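The Ferry to Jeltilitz

I missed the last ferry to Jeltilitz by the length of a sandwich, and yes, I know how that sounds. I was standing in line at the kiosk in Hillar, the woman was spreading the mustard, and the ramp went up behind me. My bag was on the boat. My aunt's ashes were in the bag.

So I did what anybody would do, which is eat the sandwich and then panic.

The man at the ticket window was named Baldur Bach (it was on a little plate, both names, very formal) and he did not panic at all. He asked me what the bag looked like. Green, I said. He wrote down green. He asked what was in it, and I said "family," and he looked at me for a long time and wrote that down too.

"Number 3632," he said, tearing off my half of the slip. "They'll hold it at the other end."

"She hated boats," I told him. "She lived there 25 years and went to the mainland maybe twice."

"Then she's having a night of it," said Baldur Bach, and pulled down his shade.
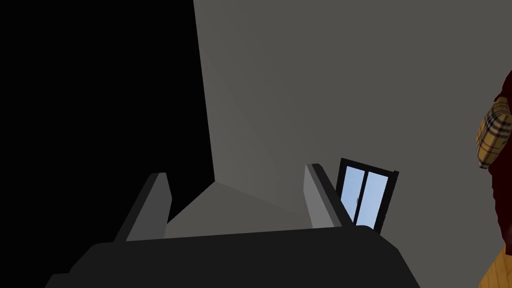 My aunt Atus would have liked him. She wasn't really named Atus, that was the name of her first husband's shop, but people on the island started calling her that in October of some terrible winter and she never bothered to correct them. I sat on the bench by the ramp and thought about her kitchen, where the floor sloped so badly you could lose an orange. Everything in my memory of that place leans - the stove, the window, her. And whenever I came up the path she'd stand in the doorway with two fingers held straight up, wide apart, nothing between them, which was her way of asking how long I was staying. I was supposed to spread my own fingers to match. I always made the gap too small, and she always reached over and pulled them open.

I slept on the bench, if you can call it that. Around five a truck from Nørgaard backed up to the ramp with a load of frozen fish, and the driver let me sit in the cab with the heater going. He had 3000 pounds of cod for a wedding, he said. I said that seemed like a lot of cod. He said it was a big family and they weren't speaking to the butcher.

The first boat left with 11 of us on it. I stood outside the whole way, even when the spray came over. When we docked, there was the green bag behind the counter, with a paper tag on the handle and Baldur Bach's handwriting phoned or faxed or carried over somehow. Green. Family.

I signed for her and we walked up the hill.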